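Chapter 4
Measuring Volume and Reporting What You Measured

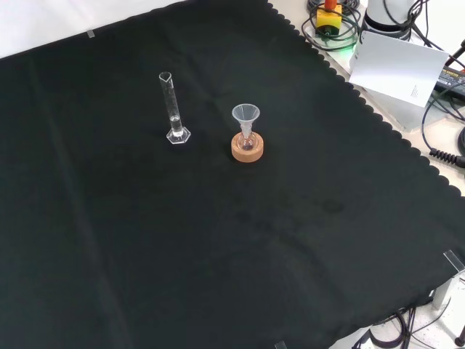
In the previous chapter we learned how to weigh a sample and how to write the mass in the notebook. Mass is a comfortable quantity, because the balance gives us a number on a display and we only have to copy it. Volume asks more from the person who measures. In most school laboratories the volume of a liquid is still read by eye, from a scale, and two students who stand at the same bench can write two different values for the same water. This chapter is about the reasons for this difference, and about the ways to make it small.

We begin with a story from a dye workshop, and not from a laboratory. I think it shows very well why the subject is important.

4.1 The problem of the blue yarn

The El Fassi workshop in the town of Orkenbridge dyes wool yarn for carpets. For many years the dye bath was prepared by one person, who knew from experience how much of the dye solution to pour for each batch. The blue of the yarn was always the same blue. When this person retired, the recipe was written down for the first time. It said: 110 milliliters of dye solution for each kilogram of dry wool.

The first batches made with the written recipe were too pale. The next ones were too dark, and one carpet had to be taken apart because a pale stripe could be seen across the middle. The workshop asked Nabila Bouzid, a chemistry teacher in the same town, to look at the process. She came in January, when there was less work, and she asked three workers to measure 110 milliliters of the same solution with the vessels they normally used. Then she weighed each portion and calculated its true volume from the density.

The first worker had used a kitchen jug, and his portion was 130 milliliters. The second had used a beaker with printed lines, and her portion was 104 milliliters. The third had used a graduated cylinder and obtained 110 milliliters, to the nearest milliliter. All three had worked with attention. All three were sure that their portion was correct.

It would be easy to say that the first two workers made a mistake, but please think about it a little longer. The lines on the beaker were never intended for this work. They help the user to see if the beaker is half full or almost full. The kitchen jug was even less suitable, with thick lines and a wide mouth. The workers read the vessels as well as these vessels can be read. What was wrong was the choice of the vessel, and this choice was made before any liquid was poured.

4.2 What we mean by volume

Volume is the amount of space that a body occupies. The unit of volume in the International System is the cubic meter, but this unit is too large for daily work in chemistry. We use the liter (L) and the milliliter (mL). One liter contains 1,000 milliliters, and one milliliter is equal to one cubic centimeter.

A liquid has a definite volume but it has no shape of its own. It takes the shape of the vessel. For this reason we can measure a liquid by its height, if we know the width of the vessel. Imagine that you add one milliliter of water to a wide bowl. The surface rises so little that the eye does not notice it. Now add the same milliliter to a narrow tube. The surface rises by a clear distance, and you can mark it with a line. The narrower the vessel, the greater the distance between two lines for the same volume, and the easier it is to read the scale well. This is the whole idea behind the tall form of the graduated cylinder.

The same idea tells us to choose a cylinder of the right size. If you need 3 milliliters of acid, do not take a cylinder made for 250 milliliters. The liquid will be only a thin layer at the bottom, often below the first mark of the scale, and the reading will have almost no value.

4.3 The curved surface

When water stands in a glass tube, its surface is not flat. Near the wall the water climbs a little, and in the middle it is lower. We call this curved surface the meniscus. The word comes from Greek and means a small moon.

The curve appears because the particles of water are attracted by the glass more strongly than they are attracted by each other. Mercury behaves in the opposite way, and its surface is higher in the middle. In this book we work only with water and with solutions in water, so our rule is simple: read the scale at the lowest point of the meniscus.

The position of the eye matters as much as the rule. Put the cylinder on a level table and bend your knees until your eye is at the same height as the surface of the liquid. If you look from above, the value will seem larger than it is. If you look from below, it will seem smaller. This error is called parallax error. Many students lift the cylinder to the eye and do not bend. Please avoid this habit, because a cylinder held in the hand is almost never vertical.

4.4 How many digits to write

After the reading, you must decide how to write it. In a scale where each small line is one milliliter, you are certain of the whole milliliters, and you can estimate one digit more between the lines. A student who writes 42 mL has thrown away some information. A student who writes 42.375 mL has invented some. The honest result is, for example, 42.5 mL.

Manon Boychuk, who taught the laboratory course at the Estis school before me, asked her students to underline the estimated digit in their notebooks. I have kept this practice and I recommend it for your first experiments. After some weeks you will not need the underline.

Words to know before you continue

Volume: the space occupied by a body.
Meniscus: the curved surface of a liquid in a narrow vessel.
Parallax error: an error in reading caused by a wrong position of the eye.
Estimated digit: the last digit of a reading, judged by eye between two lines of the scale.

In Section 4.5 we will compare the cylinder with the pipette and the burette, and we will return to the El Fassi workshop to write a better recipe for the blue yarn.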